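Harnov Markets Desk – Junior Research Analyst (Equities)

We're looking for a curious person to join our small research desk in Vileck! Harnov publishes a daily note on stocks, sectors and market trends, read by 3,213 subscribers, most of them private investors who manage their own savings. You'd be the fifth member of the team, working next to Catarina Barreto on bank and insurance stocks.

What you'll do

Read earnings reports and turn them into short, clear summaries
Keep our sector tables up to date (we follow 449 companies)
Write one longer piece a month on a subject you pick – in August it was regional lenders and their bond holdings, and we got a pile of great reader mail
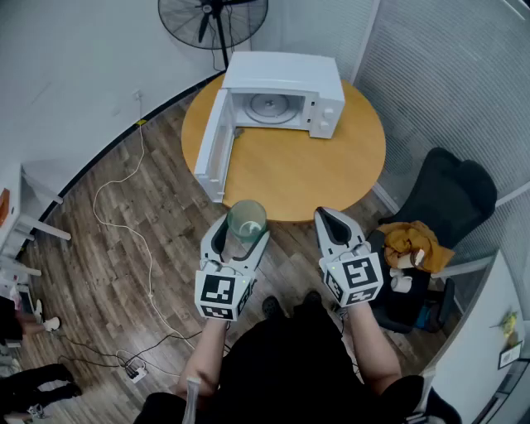 Who we'd love to hear from

You follow the markets because you enjoy it, and you can explain a price-to-book ratio to a friend. A finance degree is welcome but we don't ask for one. You should be at ease with spreadsheets and with having your drafts marked up – we all edit each other, and Tomás Moreira edits hardest.

The job is 80 percent of full time, with a training budget of 2,000 a year to spend on courses or exam fees. You can work from home two days a week once you've settled in.

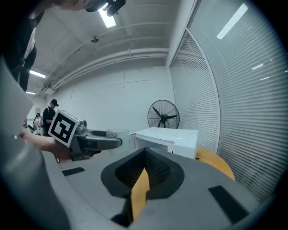
Gray gripper, close up

How to apply

Send a resume and one page on a stock or sector you think is misread right now, to Catarina at the Harnov office, by 25 September 2021. Charts are fine, and so is an unpopular opinion. We read every application and reply to all of them.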